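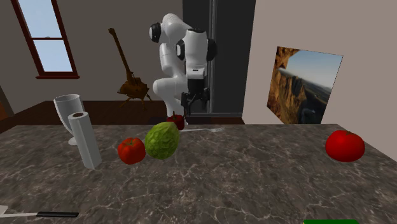 Why does my CNC router cut circles that measure wider in one direction than the other?

Most of the time it's backlash or a steps-per-millimeter setting that is off on one axis, and you can tell the two apart in one evening with a dial indicator.

I spent most of August sorting this out on my own machine, so I'm writing it down while I still remember the order I did things in. The router is a Lidard benchtop kit with belt drive on X and Y and a lead screw on Z. I bought it used. The controller is the original one and I send code to it from Kotavora, the free version.

The job that made me look was a set of bearing pockets. The bearings would go in if I leaned on them, but they were tight on two sides and had a visible gap on the other two. I measured across X and across Y with calipers and the numbers didn't match. I had been blaming the wood.

First thing I did was check the setting. I jogged the X axis away from the stop by 500 mm in one move, in one direction only, and measured against a steel rule clamped to the bed. The direction matters. If you go back and forth before measuring, the backlash gets mixed into your reading and you end up changing a number that was fine. My X came out right on the line as far as I could read it. Y has less travel, so I used 403 mm, which is all it has before the limit switch trips. Y was short by a little over a millimeter.

I changed the Y steps value in the controller. The math is the old value times the distance you asked for, divided by the distance you got. Write the old value on paper before you overwrite it. I didn't the first time and had to go find it in a backup file from the previous owner.

After that the large parts came out square and the right size. The small circles were better, but they still had a flat spot at each place where an axis changes direction. That part is backlash. A steps error scales with the size of the part, and backlash stays the same whether you are cutting a coin or a tabletop.

To measure it I put the dial indicator against the side of the gantry, jogged toward it until the needle moved, zeroed it, and jogged once more in the same direction to make sure the slack was taken up. Then I reversed in steps of 0.01 mm until the needle started to come back. On X it took 2 steps. On Y it took 9, and Y was also the axis with the flat spots.

My controller has a backlash compensation setting. I left it at zero. It works by adding extra movement at each reversal, and with a cutter pulling on the gantry the slack doesn't always sit where the software thinks it does. I wanted to find the loose part first.

The loose part was the set screw on the Y motor pulley. It felt tight with the short wrench, but I could hold the motor shaft with one hand and rock the pulley with the other. I took it off, cleaned the oil from the shaft, put the screw over the flat and used a drop of medium threadlocker. I also retensioned the belt while I was in there. I bought a Kettler tension gauge for this and it was fine, but plucking the two belts and matching the sound got me to nearly the same place.

Then I ran the 500 mm and 403 mm checks again. Y was now slightly long. The slipping pulley had been part of the original error, so I had corrected in software for something mechanical. I set the Y value back to where it was originally and it measured correctly. If I did this over I would check every pulley and coupler before touching a single setting.

The test cut was a shallow round pocket in a scrap of MDF, with a roughing pass and then a light finish pass, all in climb. I used a Flalteck two-flute upcut that was already in the collet. X and Y now agree to within what my calipers can show, and the bearings go in by hand on all four sides.

I haven't done anything with Z yet. The pocket depths look okay. There is some play in the anti-backlash nut, and I have a replacement in a drawer that I'll fit when the current one gets worse.

Filed under: Shop Notes, CNC, Calibration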